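Karow cell, simulated twin: setup and upkeep notes

README for the scene files and the 200 logged runs that go with them. Maintained by Benoît Charpentier. Read the "What we don't believe" section before you quote a result from this folder.

What this is

A simulated copy of one cell: a single arm on a wooden mount, a two-finger gripper, a yellow tool, and an upright box bolted to a plate on the work surface. We use it to check base placement, tool grip and approach angles before anyone touches the hardware. The Anex team built the first version. I inherited it in March, along with a page of claims about accuracy that I have removed.

Layout

The arm base goes on the wooden block, and the block has its own coordinates in cell.cfg. Move the block and the arm follows. Move the arm on its own and you get a base that floats or sinks, and the loader won't complain. I lost an afternoon to this.

The box and its plate are one rigid body called Gatchalian in the scene tree, after the fixture drawing. The bolts are shapes only. They hold nothing, so please don't "tighten" them in the file.

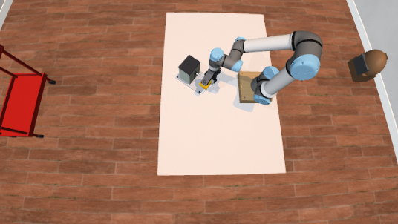
High view of the cell: arm base on its wooden plate at the right of the work surface, gripper low near the box.

I use a high view like this one for placement checks. It is good for spotting a base that has been turned or a fixture that has slid, and bad for judging height. The cart and the rest of the room are set dressing and have no collision shapes.

Setting up after a change

1. Load cell.cfg and leave the arm parked.
2. Compare the block and fixture positions with layout.csv. Fix the file, never the viewer, which forgets your edits on exit.
3. Run the joint sweep at low speed. It takes 600 steps.
4. Close the gripper on the handle and hold. If the tool creeps in the fingers, reset the contact settings to the saved set.
5. Only then run an approach toward the box.

People skip step 3. Of the 23 runs I threw out, 14 had a joint offset that the sweep would have caught. The other nine had bad fixture positions.

Checking the grip

The high view hides most of the handle under the gripper, so check the grip from the side, at table level.

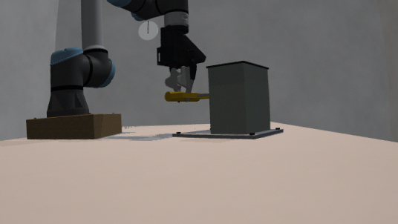 Side view: fingers on the yellow handle, tool held nearly level, far end out of sight at the box.

From this side the handle angle is easy to read. The far end of the tool is not, and I would not call an approach good on the strength of a view like this. Read the contact log. If the log and the picture disagree, I go with the log, and then I check the log too.

What we don't believe

Friction. The finger values came from a Lurkix settings file with no source given. They keep the tool from dropping, and that is the best I can say for them.

Wear. There is none. A simulated joint never loosens, so nothing here tells you when to service a real one. An earlier README suggested otherwise — ignore it if you have a copy.

Cable drag. Not modeled.

Known problems

The fixture body sometimes loads with a stale rotation after a rename. Reload twice.

Log times are in simulation steps. Don't convert them to seconds and put them on a slide.

Changes to cell.cfg go through Benoît. Send the joint sweep output with the request.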